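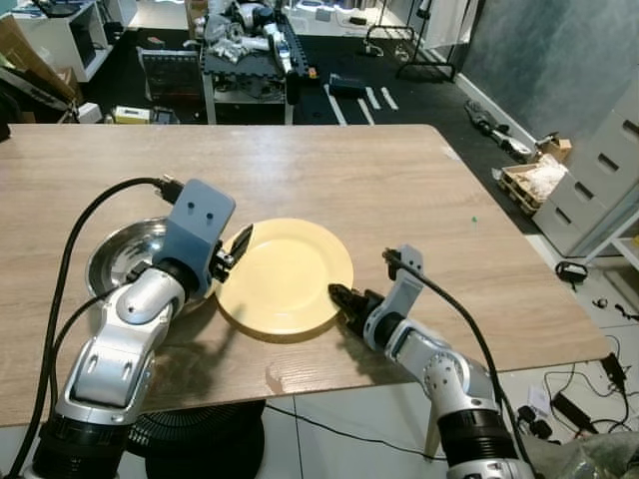

Search this site Search Go

Newsletter > Members' news > Kitchen and tableware

Clearing and laying the tables: what goes where from now on

The Koppel kitchen has been lending out tableware for years without a proper system, and the shelves show it. Plates come back in the wrong stacks, bowls get put away inside other bowls that don't match, and the cutlery drawer is a mess by the end of most weeks. Theano Giannakopoulos has spent the past month sorting it out and has asked for the new arrangement to be set down here so that everyone works the same way.

Plates

The flat plates with a raised rim are kept by colour. Yellow goes on the lower shelf to the left of the sink, pink on the shelf above. Please don't mix the two in one stack. When someone is laying for a large table it saves a lot of time to be able to lift one colour down and know that they are all the same size.

Carry plates by the rim with both hands, one on each side, and put them down well in from the edge of the table before you let go. We lost several over the winter, nearly all of them while tables were being cleared in a hurry. Replacements came from Sukwood and they are a good match for the old ones, but the colour is no longer a regular line and we may not be able to get it again.

Steel bowls

Stainless steel bowls are for mixing, salad and fruit. They should not be used for anything that has to stay warm at the table, as the heat goes straight through to the wood. The pale tables mark more easily than you would think, and two of them were sanded and oiled again in April.

Wash the bowls in hot water with a soft cloth and dry them straight away.

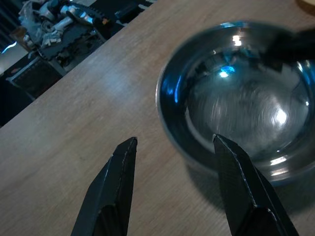
Water spots show up badly on a polished surface, and scouring pads leave fine scratches that never come out. If a bowl has something stuck to it, fill it with warm water and leave it for half an hour – that shifts nearly everything, porridge included.

Bowls are stacked with the largest at the bottom, no more than five high. The white ceramic ones are kept apart on the top shelf and are never put inside the steel ones, where they chip.

Mugs

Mugs hang on the hooks if they have a handle that will take it, and otherwise stand upright on the tray. Dark mugs are easy to miss when you are checking for tea stains, so run a finger round the inside before you put them away. Bicarbonate of soda on a damp cloth gets rid of most staining. There is a tub of it under the sink, marked Sondanent, next to the washing-up liquid.

Forks and spoons

We have counted the cutlery for the first time in a long while and there are 21 forks fewer than there are spoons. Some will be in people's lunch bags at home. If you find one with the plain silver handle in your own drawer, bring it back and put it in the box by the door. You don't need to leave your name.

At each place we lay one fork and one spoon, next to the plate. Knives go out only when the meal calls for them. Pieces should be wiped before they go down on the table, and picked up by the handle.

Clearing the dark table

The dark brown table is the one most people use for practice at laying and clearing, and also the one that gets the most wear. Its top is scratched and will stay that way for now. A quote of 800 for refinishing has come in and will be looked at once the roof is paid for.

When you clear it, take the mugs first, then the bowls, then the plates. Cutlery is gathered last and carried in one hand with the handles together. Wipe down with a damp cloth and follow with a dry one, going along the grain.

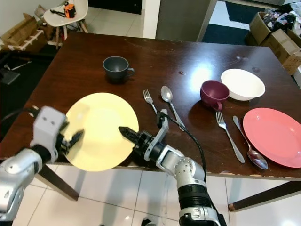

Training mornings

There will be two short mornings at Imurness for anyone who would like to go through all this in person. Each has room for 18 people. Put your name on the sheet in the corridor, and bring an apron if you have one.

Recent items
New oven timetable
Tea towels: please take some home to wash
Lost property from the spring lunch
Shelf labels and where to find them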